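4. The Open Day at Tornstead 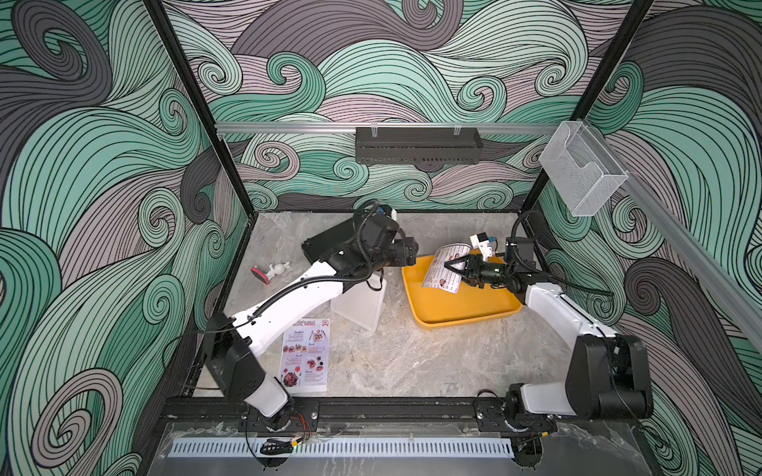
Most of what we had learned up to that point came from quiet weekday sessions, with the same two or three operators and the door closed. The open day was our first chance to run the Kwofie cell in front of people who had no reason to be patient with it, and we wanted to find out how the work would hold up with children leaning on the barrier and somebody's grandfather asking good questions in the middle of a run. This section describes how the day was set up, what visitors were shown, and what they told us. The numbers from the closed sessions are reported in Section 3 and are not repeated.

4.1 Setting and visitors

Tornstead opens its workshops to the town on one Saturday each October, and our cell was placed near the end of the walking route, between the printing room and the coffee (a better spot than we deserved, as it happens – people arrived rested and stayed longer than we had planned for). The doors opened at ten in the morning. The front desk logged 103 visitors at our station over the day, in groups that came and went as they pleased. Each scheduled demonstration was given a slot of 30 minutes, with time at the end for questions, and between slots the cell was left powered down so that people could come up close and look at the arms.

4.2 The task

We chose to show paper handling, and in particular the moving of single-sheet restaurant menus from the tabletop to a shallow tray. Earlier in the project we had favored blocks and cups, which are easier on everyone, but visitors at a smaller event had watched those politely and then drifted away. A menu is something all of them have held. It is also a hard object for a two-finger gripper. A sheet lying flat gives the jaws very little to take hold of, and once it is up in the air it bends, so that its far edge may be nowhere near where it was a moment before (Figure 4).

Figure 4. Menu handling in the Kwofie cell. The right arm holds a curled menu over the yellow tray, with the left gripper empty near the middle of the table. A second menu lies flat on the marble-patterned surface.

The other objects on the table were left in place during the demonstrations. We had talked about clearing everything away to make the motions easier to follow, and a tidier table would surely have been kinder to the cameras, but a real counter has things on it, and we preferred that visitors see the arms work in company. The patterned walls stayed up for the same reason.

Both arms were driven by the Gillik controller, using the settings described in Section 2. An operator stood at the side of the cell throughout, with one hand near the stop button, and gave a running account of what each arm was about to try. We would recommend this to anyone planning a similar day. Visitors forgave a great deal when they had been told beforehand which part was difficult, and they were quick to cheer when that part went well.

4.3 What visitors asked and said

Visitors could fill in a short card on their way out, and we collected 90 of them, including several that were mostly drawings. The question that came up again and again was why the arm did not simply slide the menu to the edge of the table and pinch it there, as a waiter might. It is a fair question. Our planner treats the tabletop as something to be avoided, and a sliding grasp asks it to do the opposite; we have since begun work on this and return to it in Section 6. A second common remark concerned speed. Many adults found the arms slow, while the younger visitors seemed quite happy to wait and in some cases narrated the whole approach aloud.

We were also asked, many times, whether the system could read the menu. It does not. The Atar vision module finds the outline of the sheet and estimates how it is bent, and the printing matters to it only as texture. Several people were a little disappointed by this answer, and one card suggested that the robot should at least be allowed to order.

4.4 Limits of these observations

We should be careful about how much weight the day can bear. People who come to an open day are already curious, and those who disliked what they saw may well have walked on to the coffee without taking a card. The operator's commentary was not scripted and grew longer as the afternoon went on – the last group heard a good deal more about grippers than the first. We also made no attempt to match individual cards to individual demonstrations, so a comment about speed cannot be traced to any one run. For the next open day we plan to number the cards by slot and to keep the commentary to a fixed outline, with room left at the end for whatever people would like to ask.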